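# hestmont-hedge-notes

Hi! I'm Bình, and I keep the plant and paving notes for the long walk at Hestmont. I started this as a text file on my desktop and then Xuân Phan asked for a copy, and then Jelle wanted one too, so now it lives in a folder with a README like a grown-up project.

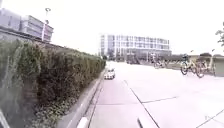 I walk the path most mornings with a coffee and write down whatever has changed – new growth, gaps, litter caught in the ground cover, joints that need a sweep. It's a hobby log more than a survey, so please don't go planning a landscape contract around it (Jelle, I'm looking at you).

## What's in the folder

- `hedge.csv` – height and general mood of the hedge, one line per visit
- `paving.csv` – slabs, joints, curb, marks that won't scrub off
- `names.md` – what we call each stretch, because "the bit by the railing" got confusing fast
- `old/` – my notes from before May, kept only for sentimental reasons

There are 90 entries in `hedge.csv` and 58 in `paving.csv`. The paving file is shorter because I skip it on rainy days, when I'm mostly hurrying.

## Columns

`stretch` is a number from one to five, counting from the Mollatby end. `height_cm` is measured with a folding rule against the curb side, and the top is uneven, so I take the highest leafy part and ignore any thin stems sticking up past it. Đức Thân includes the stems when he fills in for me! His rows have `dt` in the `who` column, so knock a little off or just leave them out of your chart.

`density` is my own scale:

- `0` bare
- `1` you could post a letter through it
- `2` solid green, no daylight

`joint` in the paving file means the line between two slabs. I use `long` for the ones that run along the walk and `short` for the ones going across. Diagonals only look diagonal depending on where you stand, so there's no code for them.

## Known problems

Two visits have the stretch numbers backwards (I came in from the other end and forgot). They're flagged `check`. Hằng Tăng has promised to fix them and I have promised to stop asking.

The `color` column is useless in strong sun. Everything pale turns white and I start guessing.

## Using it

Take whatever you like, just keep the names in the `who` column. If you add rows, put them at the bottom and leave the sorting to me.

Last tidied 12/19/22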